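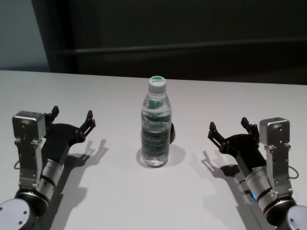 Kurnstead Veterans Music Room - walk-through checklist, February
Done before the evening songwriting group. Marks: OK / FIX / ASK. Comments typed up fast, sorry.

Entry and way out
Front door opens fully, closes without slamming - OK. New closer is a big help, the old one went off like a shot and two people stopped coming over it.
Back exit clear to the parking lot - FIX. Amp cases stacked in the hallway again. Moved them. They need a real home.
Exit sign lit - OK
Seats with a view of the door - OK. Keep 4 along the far wall, don't let anybody push them around to make a circle. Some folks need that wall.
Ramp - OK, salt bucket low

Sound levels
Limiter on the Jolten monitors set and taped - FIX. Tape gone, knob turned up. Put it back where it was and retaped. Please leave it alone even for playback.
Ear protection by the vocal booth - OK, 40 pairs foam plugs in the jar
Warning light before loud playback - ASK. Works from the desk, doesnt work from the booth. Bulb or switch, no idea.
No sudden test tones with people in the room - OK, sign is up
Balloons, caps, party poppers - none found. Keep it that way for the album night too.

Vocal booth
Door opens from inside - OK, tried it 3 times
Door window not covered - FIX. Someone hung a blanket over it for the sound. Took it down. Nobody records in there without being seen from the desk.
Fan running - OK but noisy, shut it off for takes only and then back on
Light stays on by itself - OK

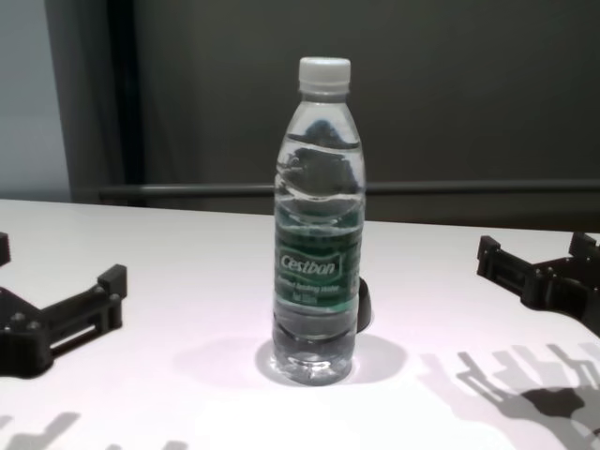
Electrical
Power strips not chained - FIX. 2 strips daisy chained behind the drum machine. Pulled one.
Cables taped across walkways - mostly OK. Gap by the keyboard stand, catches a cane tip easy.
Prutuso mixer, ground hum - ASK. Still there. Not dangerous as far as I can tell but it sets people on edge, get it looked at before the next sessoin.
Drinks kept off the mixer desk - OK today
Space heater - not allowed, one found, unplugged and put in the closet

Water and breaks
Water where people can get to it without asking - OK
Caps on around gear - OK. Same rule for coffee, and coffee is the usual problem.
Quiet room unlocked - OK. Lamp works, overhead off.
Break called at least once per session - ASK, last month's log is blank for this 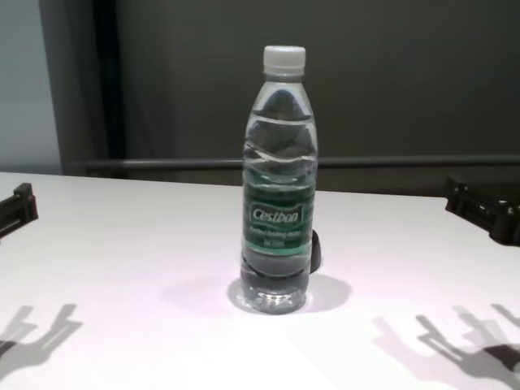

Bottled water, Cestbon label

First aid and crisis stuff
Kit stocked - FIX. Out of large bandages, ice pack used and not replaced.
Crisis line card on the wall, readable - OK. Also one inside the booth now.
Sign-in sheet has a contact number for each person - FIX. Half of them skipped it. Ask at the door, quietly.
Lyrics that get heavy - not really a checklist item but it comes up. Peer lead stays till the last person is out. No exceptions for weather.
Consent form for recordings, current version - OK. Throw out the old pile in the drawer.
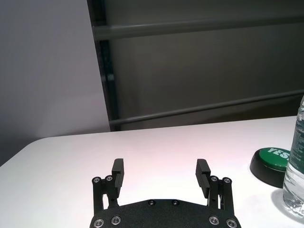
Storage and lockup
Arango guitar cabinet locked - OK, key sticks
Mic stands laid flat - FIX, leaning on the shelf, one good bump and down they go. Loud too.
Phones and hard drives with member recordings put away - OK
Alarm code changed since fall - ASK

Still open
Booth warning light
Mixer hum
Somewhere for the amp cases, the hallway is not it
Bandages and ice pack
Alarm code

Next check in a month, or sooner if the light gets fixed. Leave this sheet on the clipboard, last one walked off.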